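The wristbands lost the left hand a little after 3 in the afternoon, and it took most of the shift before anyone noticed.

The engineer who runs the paper-handling work at Sirkevach would like it known that nothing caught fire. She has been asked not to make light of it, and she is trying. "It was a very quiet failure," she says. "I'd have preferred a loud one. A loud one you go home early."

Her team records people doing desk jobs with their hands, and the recordings are used to teach a two-armed machine called Erby to do the same jobs. The current one is sorting and squaring up printed lists. Each person wears a strap on either wrist, carrying black-and-white square markers that the tracking software reads to work out where the hands are. The software, MacLeish, is written in-house. She says this in the tone other people use for "we cut our own hair."

What MacLeish did, over one afternoon in February, was swap the wrists. Whenever a sheet of paper came between the camera and one set of markers, it guessed. When the markers showed up again it sometimes stuck with the guess, and from then on left was right and right was left, with full confidence and no warning on the screen.

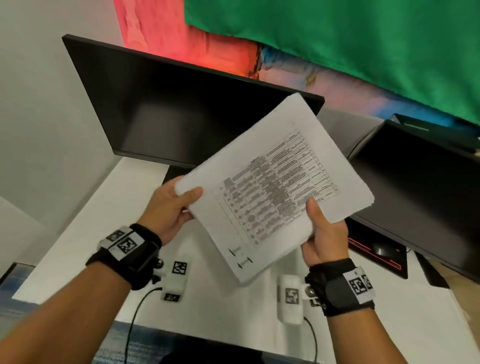
So how did a mix-up in a recording become a safety matter?

The recordings went into Erby's overnight training, and the next morning Erby reached for a stack of paper with its arms crossed. The arms met at the elbow and kept pushing. The collision limit had been loosened for an earlier job and never put back, so they pushed for 8 seconds until an operator hit the stop.

"Eight seconds is a long time to watch a robot arm-wrestle itself," she says. "I was rooting for the left."

The damage came to one bent gripper finger and a cracked elbow cover. The part that bothered her was the operator's chair, which was well inside the taped line on the floor. The tape had been laid out for a smaller arm. The operator was fine, and walked over to the stop button in what she describes as a dignified manner, but the chair was where it was, and she put it in the report.

The report runs to 6 pages. She had hoped for two. Her first draft blamed the software, her second blamed the loosened limit, and her third (the one that was accepted) blamed both and added the tape. "There's a fashion for finding the one root cause," she says. "I had three and they were all mine."

Paper, she says, is a miserable thing to teach a machine. People who haven't tried it assume the trouble is in gripping. Her complaint is that paper gets in the way of everything. It bends, it covers the fingers, it covers the markers, and a person handling it will tuck a thumb under without thinking, and there goes your measurement. Boxes and cups were easy by comparison. She speaks of the cup project with real tenderness.

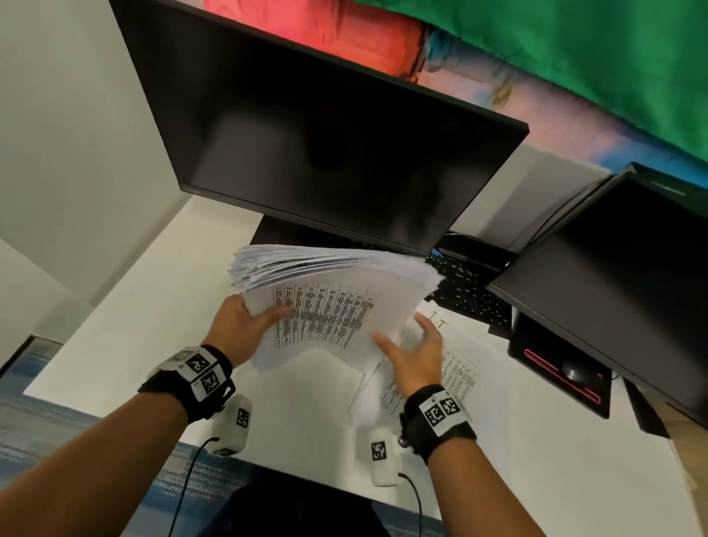
Thick stacks are worse than single sheets, in her experience, and the worst moment is the squaring up, when both hands come in toward the edges and leave again. That's when the swaps tended to happen. Going back through roughly 2,000 clips from the job, the team found that almost all the bad ones had their trouble in the same second or so of work.

The software fix was dull, which she considers a compliment. MacLeish now has to see both sets of markers clearly before it will say which hand is which, and if it can't, it marks the clip as doubtful and leaves it out of training. They lose a fair amount of material this way. The people doing the recording were not thrilled to hear that a good part of their paper shuffling would be thrown out, and one of them asked whether the robot was also being made to do things over. It was, but this didn't seem to help.

The limit on the arms is harder to talk her through cheerfully. It now resets itself at the end of every job, and loosening it takes a second person's sign-off. She had argued for exactly that a year ago at the Prorkesthorpe site, she says, and then moved here and didn't ask whether it had been done. "I assumed. I'm a safety person and I assumed. Put that in, they'll enjoy it at Prorkesthorpe."

The tape has been moved too. The new line takes up so much of the room that the coffee machine is now on the wrong side of it, and getting a cup means powering down the arms first. Requests to move the line back have been received. She keeps them in a folder.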